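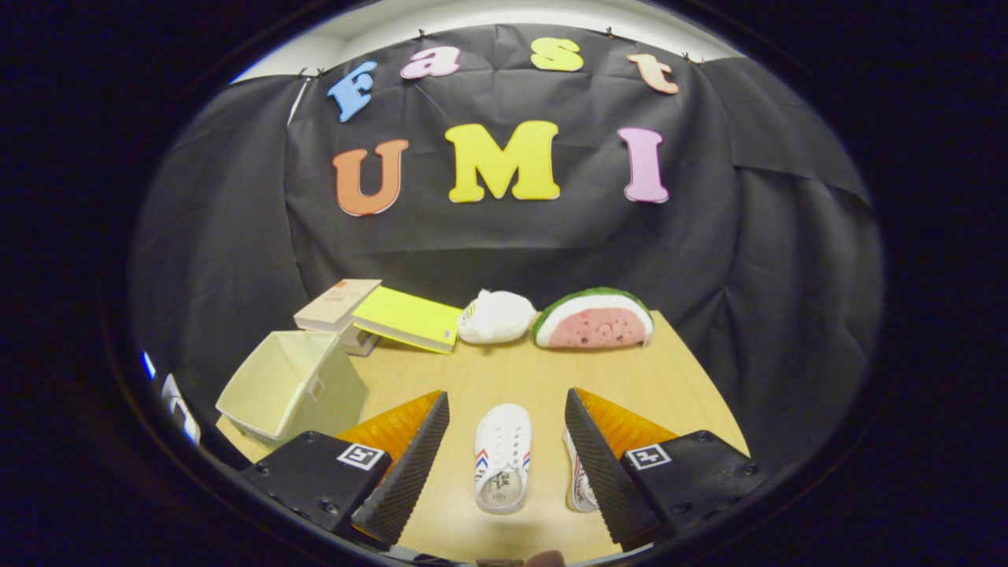 Vimala D'Souza wrote overnight to say that the baptism I entered in the Bhat line last month cannot be our Joseph, as the father in that register is given as a cooper and ours was a drover from the time he landed. She asks that the entry be withdrawn until the marriage certificate has been obtained. I have considered her objection and accept it. The baptism has been moved to the unproven file, with a note of the reason and her initials.

The morning was given to the passenger lists. The society's reading room opened at ten and I had the microfilm reader nearest the door until one o'clock. The ship carried two families of the name, a circumstance not recorded in any of the earlier compilations, and the ages are such that either could be ours. The elder man is entered as 36 and the younger as 37 — plainly a clerk's error, or the labels "senior" and "junior" were applied by order of boarding. I have transcribed both entries in full, including the struck-out line, and have drawn no conclusion.

Manikandan Iyer has returned the probate papers with his comments. He reads the disputed word in the second codicil as "Plenside", the property on the river, where I had read "Hillside". On looking again with the glass I believe he is correct. The consequence is considerable. If the land was at Plenside, the widow was living there when the will was proved, and the burial should be sought in the district register and not in the town cemetery, where I spent the better part of February.

Fees paid today: one historical certificate, ordered through the registry, and photocopying of 25 pages. Receipts are in the blue folder.

A letter has been sent to Sota Ichikawa concerning the Zilberg photographs. The society would prefer to hold the originals, though copies of a suitable standard would be accepted, and the donor's wishes as to access will be honoured. I asked in particular whether the backs are inscribed. The studio portrait labelled "Aunt Nell" has been attributed to three different women in the family papers, and the present attribution rests on nothing firmer than a cousin's recollection.

In the afternoon I renumbered the drover's children. The infant who died at sea had been omitted from the chart, and her inclusion moves each of the others down by one. All cross-references in chapter four must now be amended. I reached the third child before the light went.

Tomorrow: the district burials, beginning with the Anglican register.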